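Teaching by hand at Dirnbridge

Henrike Fuchs has been showing robots how to do kitchen jobs for two years, and she still prefers to start without a computer. She takes hold of the arm, switches it to free mode and walks it through the motion herself.

"You feel right away where it doesn't want to go," she says. "The elbow locks up, or the wrist runs out of turn. With the remote you find that out on your tenth try."

Most of the recording at Dirnbridge is done by remote all the same. The operator sits at a desk behind the arm and moves a smaller copy of it, built by Umex, and the big one follows. Rainer Wendt, who runs the lab's software side, says the hand-guided runs have one large fault: the person's own arms end up in the camera view.

"The robot learns from what the camera saw," he says. "If Henrike's sleeve is in every run, it expects a sleeve."

The team's current set, called Calico, holds 3,705 runs. Of those, 291 were thrown out. Wendt says the usual cause was an operator who stopped halfway to think. A pause of four seconds means nothing to a person, but the robot copies it and stands still.

Fuchs trains the new operators. She asks them to do a task with their own hands first, slowly, and then at the desk. Soft or oddly shaped things take longest to learn. "With a cup you have a rim or a handle. Other things, you have to decide where to grab, and you have to decide the same way most of the time."
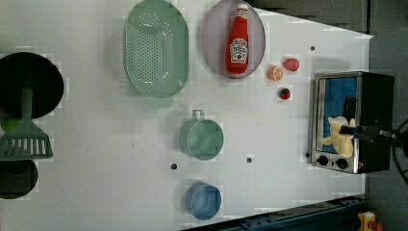 Strobel, no. 76

The table is laid out differently between runs. A cup that always stands in the same spot teaches the robot a spot, Wendt says, so the colander, the plate and the toy fruit get moved even when the task has nothing to do with them.

Fuchs would like a better sense of touch at the desk. The operator's copy gives a light push back when the gripper meets something, but she says it comes late – she goes by what she sees.

Both expect to keep recording through September. The next tasks on the list are pouring and wiping.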